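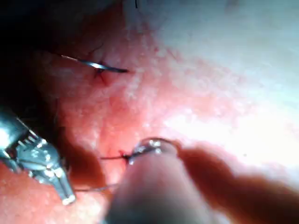 I had been promising myself a trip to the Vornon open day ever since they moved out to Flisuscombe, and this December I finally got on the early train, with a flask of tea and a bag of sandwiches that turned out to be quite unnecessary (there was a very good spread upstairs, including mince pies). The walk from the station is longer than it looks on the map and most of it is uphill, so do wear sensible shoes if you go next year!

The building used to be a seed merchant's and you can still see the old hoist over the front door. Inside it's all surgical arms, instruments and controllers now, and the staff were as friendly a bunch as you could hope to meet. Visitors were split into small groups and mine went straight through to the room I had come for, where two makes of gripper were being put through their paces on stitching.

## The grippers side by side

The two on trial were the Clumel, which I knew a little from its older version, and the Tanoli, which I had only read about. Both take the same wrist camera, so you watch the screen and see more or less what the instrument sees, terribly close up. I found it rather hard going for the first few minutes. With the tip so near the lens the shaft is just a big soft shape, and your eye has to learn to look past it to the needle.

What I liked was how much patience had gone into the comparison. The engineer at our bench explained that they had logged 111 stitches so far, split between the pair, and that each session runs for up to 40 minutes before they stop and look over the jaws. They score the bite, the pull-through and the knot separately, and then somebody who hasn't watched the session looks at the finished work. Several cuts had already been closed on the practice pad, in green, pale blue and dark brown thread, and I spent a good long while admiring the tight little column of green ones.
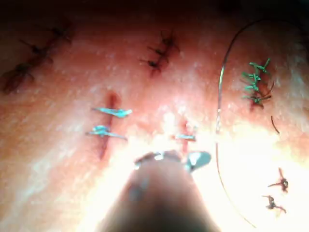
## Having a go myself

Then came the part I'd been looking forward to on the train. Each of us had a turn at the controller, first with one gripper and then with the other, and I'm afraid I was dreadful with both. The Clumel felt lighter in the hand, and I kept closing the jaws before I had properly got to the needle. With the Tanoli there was a bit more push back through the handles, which suited me much better, though the gentleman after me (a retired dentist, so he had an unfair advantage) said just the opposite and wouldn't hear a word against the Clumel.

Knots were another matter altogether. Passing the needle is mostly a question of angle and nerve, but for the knot you have to keep hold of a fine thread while the short ends go wherever they please, and judging depth from a flat picture is a skill I simply don't have. I did manage to pick up a tail on my third try, dropped it, said something I shouldn't have, and was very kindly offered another go.
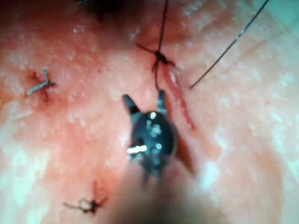 The dentist, meanwhile, tied his at the second attempt and was quite insufferable about it over lunch. I asked our engineer which gripper she would choose, and she said it depended on the thread. For the finer sort she goes for the Tanoli, and for anything longer she'd sooner have the Clumel, whose wrist she finds easier to turn in a tight spot. She also thought the camera mattered more than either of them. They've tried 7 different settings for the light alone, and the glare from a shiny surface is still the thing she grumbles about most.

After lunch there was a talk on controllers, which went over my head in places, and a look round the workshop where the handles are put together. I would have liked longer there. The last group was called at half past three and I only just caught my train, with a Vornon tea towel in my bag and a leaflet about the spring open day, when they're hoping to have the new Clumel handles ready for visitors to try.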